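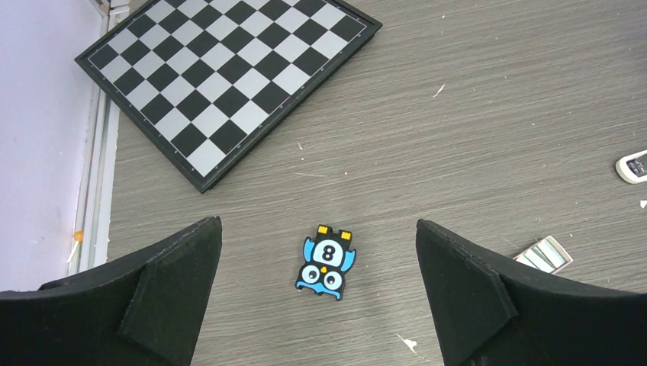
Fig. 1. Folding board, black and silver-grey squares, no pieces on it.

Ellari Chess Evenings – Handout 2: The Board Before the Pieces

Welcome back! Tonight we stay with the bare board for the first 35 minutes, and I promise it's more fun than it sounds. So much of chess is already there in the squares.

Start with the diagonals. Turn your board until a corner points at you, as in Fig. 1, and they suddenly leap out – lovely long stripes of one colour. A bishop lives its whole life on those stripes and never changes colour, poor thing.

Now turn it back. There are 8 squares along every side, and each player needs a light square in the right-hand corner. Check this every single time! I still see games reach move six with the board sideways.

Try in pairs:
Name the colour of e4, then c6, then h1, eyes shut.
Trace the longest dark diagonal with a finger (a1 to h8).
Find every square a knight can reach from d4.

For next week: read page 77 of the Sotelero booklet and bring a pencil. We start on pawns, which are wonderful.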